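373 dollars and a spreadsheet I'm weirdly proud of

5/2/20
14 comments · 6 shares

So the gripper budget is finally settled, and I have been grinning about it all morning! When Darragh and I first priced a second season of sorting practice, we wrote down $400 and hoped. Then the Brimus quote came in at $373, spare finger pads included, and I may have yelled loud enough for the neighbors.

What I'd pass along if you're planning the same thing: price the pads first. I spent my first evening comparing arms and linkages, when pads are what we keep reordering. Flivness sells them in packs of 6, and one pack is in the plan for each month through September. Cables and storage cards got their own line too — last time they hid under "misc" and ate the whole cushion.

The objects to pick up are the fun part, and they cost next to nothing. Caoimhe raided her drawers and I raided mine. Scrunchies are my favorite, all that floppy fabric, and beads are a great challenge too.
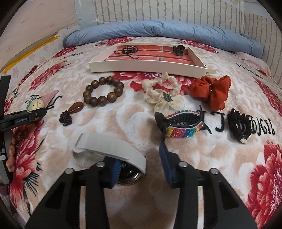 Hair clips, scrunchies and bracelets around the white box, two grippers in on the job.

Still undecided: a proper table. Mawar found one at Drukcombe for $300, and I love it, but that's nearly a whole second kit. I'd take the kit. Malachy says table. If you've had to pick between the two, tell me in the comments, I want to order before the quote runs out!

373 views · Share this post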